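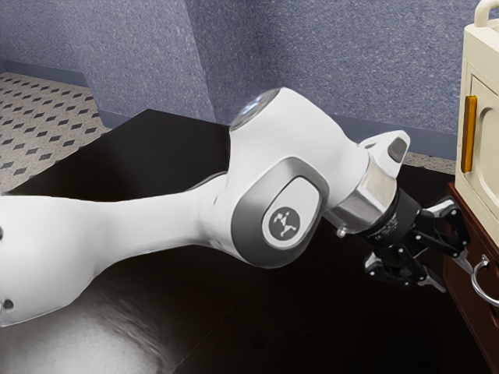 Vundia Catering, Prumham kitchen
Staff meeting, minutes
Chair: Jeptoo Lema. Minutes: Manaia Pryor.
Start 2:30 p.m.

1. Minutes of the November meeting
Agreed with one correction: the spare aprons are kept at Pundemdale, not Prumham.

2. Robot arm, drawers and cabinets
Jeptoo reported on the simulation work. The drawer task has been run 1000 times in simulation and 48 runs failed. Nazarenko want the failures below 23 before the arm comes on site. Manaia asked who clears up if a drawer is left open on a shift. Agreed that the shift lead does, and writes it in the log.

3. Changes to jobs
The early shift will no longer fetch and put away utensils. That time goes to prep and labeling. Hours and pay stay the same for this year. Staff asked for this in writing. Two people on the late shift would like to train as arm operators. Training is paid and takes place during normal hours.

4. Floor space
Staff are worried about passing behind the arm with hot trays. Jeptoo to mark a walkway with tape and try it for a week. Stop button to be within reach from both sides.

5. Any other business
Dishwasher filter is due. Locker keys still missing.

Actions
Jeptoo: letter on hours and pay, walkway tape.
Manaia: training list, log sheet.

Closed 3:20 p.m.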